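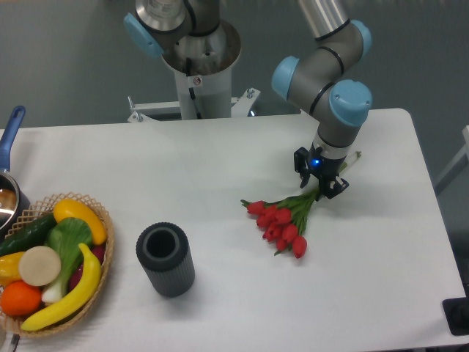
3. 무채색 작업면의 기술(記述) 체계와 현장 조사

3.1 용어의 정리

실내 색채 문헌에서 '흰색 상판'이라는 표현은 지나치게 넓게 쓰인다. 제조사 목록의 흰색, 사용자가 설문지에 적는 흰색, 색채계가 읽는 흰색은 서로 일치하지 않으며, 이 불일치는 회색 벽과 함께 배치된 경우에 특히 커진다. 본 연구에서는 세 층위를 각각 표기색, 지각색, 측정색으로 구분한다. 표기색은 구매 서류에 기재된 명칭을 그대로 옮긴 것이고, 지각색은 평가자가 색표와 대조하여 고른 값이며, 측정색은 접촉식 색채계로 얻은 값이다. 별도의 언급이 없는 한 본문의 '흰색'은 지각색을 가리킨다.

'작업면'은 앉거나 선 자세에서 손이 닿는 수평면 전체를 뜻한다. 서랍 윗면과 창턱은 제외하였다. '배경면'은 작업면의 먼 쪽 변 바로 뒤에 보이는 수직면으로 정의하며, 파티션과 벽을 구분하지 않았다. 선행 조사인 Gritisari 자료에서는 양자를 나누어 기록했으나, 평가자 간 일치도가 낮아 본 조사에서는 통합하였다.

3.2 조사 설계

조사는 Womisside의 공용 작업실에서 2월에 실시하였다. 평가자는 42명으로, 색각 검사를 통과한 사람만 포함하였다. 각 평가자는 명도 대비가 다른 4개 조건에서 작업면과 배경면을 평정하였고, 조건의 제시 순서는 라틴방격으로 균형을 맞추었다. 결측과 중복 입력을 제거한 뒤 분석에 사용된 평정은 2,323건이다. 평정 항목은 밝기, 눈부심, 경계의 선명함, 물건을 찾기 쉬운 정도로 구성하였다.

측정점은 상판의 가까운 변에서 안쪽으로 200 mm 들어간 선 위에 두었다. 변에 더 가까운 위치에서는 마감재의 굴곡과 사용 흔적이 측정값에 섞이고, 더 안쪽에서는 기구의 자세가 불안정해진다. 벽의 측정 높이는 상판 높이에 맞추어 조정하였다. 외부광은 차광막으로 통제하였고, 조명은 기존 설비를 교체하지 않고 그대로 사용하였다. 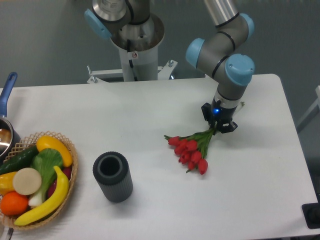

그림 1. 흰색 작업면과 회색 배경면의 조합. 상판의 오른쪽 먼 모서리는 둥글게 처리되어 있다.

3.3 모서리와 경계의 기록

상판의 윤곽은 명도 대비의 평정에 영향을 줄 수 있는 변수이므로 별도로 기록하였다(그림 1). 기록 항목은 모서리의 형태, 측면 마감의 색, 배경면과의 간격이다. 모서리 형태는 직각과 둥근 형태로만 나누었으며 곡률 반경은 분석에 포함하지 않았다. 예비 조사에서 Jhosep Puma가 제안한 세부 등급은 평가자가 육안으로 구별하지 못하는 경우가 많아 채택하지 않았다.

측면 마감이 상판과 같은 색이면 평가자는 경계를 상판의 끝이 아니라 그림자의 시작점에서 인식하는 경향이 있었다. 이때 경계의 위치는 조명의 방향에 따라 달라진다. 반대로 측면이 어두운 색이면 경계의 선명함은 높게 평정되지만, 상판 전체의 밝기 평정도 함께 올라간다. 후자는 동시대비로 설명할 수 있으나, 눈부심 항목에서는 같은 방향의 변화가 확인되지 않았다. 밝기와 눈부심을 하나의 척도로 합치는 관행은 이 점에서 재검토가 필요하다.

배경면과의 간격은 예상보다 다루기 어려운 변수였다. 간격이 있으면 작업면과 벽 사이로 바닥이나 하부 구조가 보이고, 평가자에 따라 이를 배경면의 일부로 보기도 하고 별개의 면으로 보기도 하였다. 지침서에는 간격을 무시하고 벽만을 평정하라고 적었으나, 사후 면담에서 지침을 다르게 이해한 사례가 확인되었다. 해당 평정은 삭제하지 않고 표시만 남겼으며, 이를 제외한 재분석에서도 조건 간의 순위는 유지되었다. 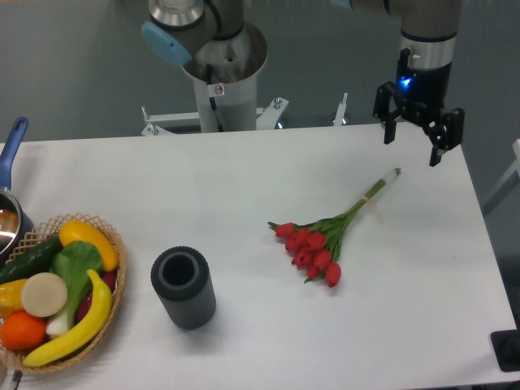 그림 2. 흰색 상판과 그 뒤의 회색 벽. 상판의 먼 변은 수평에 가깝게 보인다.

3.4 시점에 따른 차이

같은 작업면도 내려다보는 각도가 커지면 시야에서 차지하는 면적이 넓어지고 벽의 면적은 줄어든다(그림 2). 따라서 앉은 자세와 선 자세의 평정은 동일 자극에 대한 반복으로 간주할 수 없다. 본 연구는 자세를 고정효과로, 평가자를 임의효과로 두는 혼합모형을 적용하였다. 자세와 명도 대비의 상호작용은 밝기 항목에서 유의하였고, 물건을 찾기 쉬운 정도에서는 유의하지 않았다.

물건을 찾기 쉬운 정도는 상판의 명도보다 물건 자체의 채도에 더 크게 좌우되었다. 채도가 높은 물건은 모든 조건에서 높은 값을 받았으며, 흰색이나 옅은 회색의 물건은 배경면이 어두워져도 평정이 개선되지 않았다. 작업면을 등지고 놓인 물건이 아니라 작업면 위에 놓인 물건을 찾는 과제에서 배경면의 역할은 제한적이라는 해석이 가능하다. Aníbal Ayala의 미발표 원고는 벽의 색을 바꾸는 것으로 탐색 시간을 줄일 수 있다고 보았으나, 본 자료는 그 주장을 지지하지 않는다.

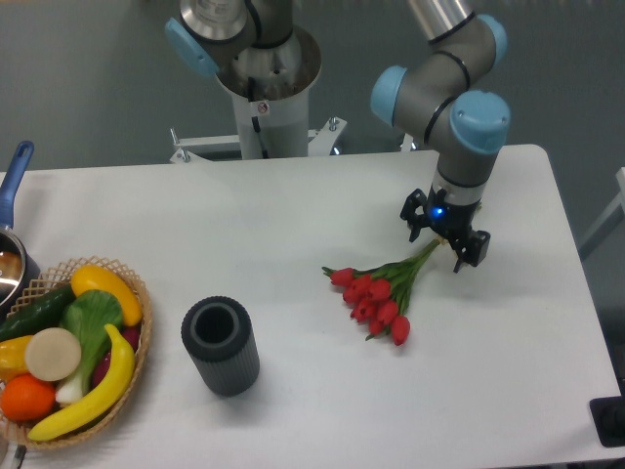 집필: Lizeth Echeverri · Giuliana Bermúdez (Gurari 실내색채연구실)
교신저자: Rigoberto Cáceres

3.5 측정색과 지각색의 불일치

측정색의 명도가 같은 상판이라도 광택이 다르면 지각색은 다르게 보고되었다. 무광 상판은 측정값에 가까운 색표가 선택되었고, 반광 상판은 그보다 밝은 색표가 선택되었다. 광택의 효과는 조명이 평가자의 정면에 있을 때 뚜렷했으며 측면 조명에서는 약해졌다. 색채계가 정반사 성분을 제외하도록 설정되어 있었던 점을 고려하면, 차이의 일부는 측정 방식에서 비롯된 것으로 보아야 한다.

표기색은 지각색을 예측하는 데 거의 기여하지 못했다. 동일한 명칭으로 납품된 상판 사이에서도 황색 기미의 정도가 달랐고, 목요일 오후에 추가로 측정한 예비 상판에서 그 편차가 가장 컸다. 설치 시기와 세척 이력을 확인할 수 없어 이를 제조 편차로 단정하지는 않는다. 이후의 분석에서 표기색은 설명변수에서 제외하고 부록의 목록에만 남겼다.

벽의 회색에 대해서는 평가자 간 편차가 작았다. 다만 색표의 간격이 중간 명도 구간에서 넓게 설정되어 있어, 편차가 작게 나타난 것이 실제 지각의 일치인지 척도의 해상도에 따른 결과인지는 본 자료만으로 구분할 수 없다. 세분된 색표를 사용한 추가 평정 결과는 4장에서 다룬다.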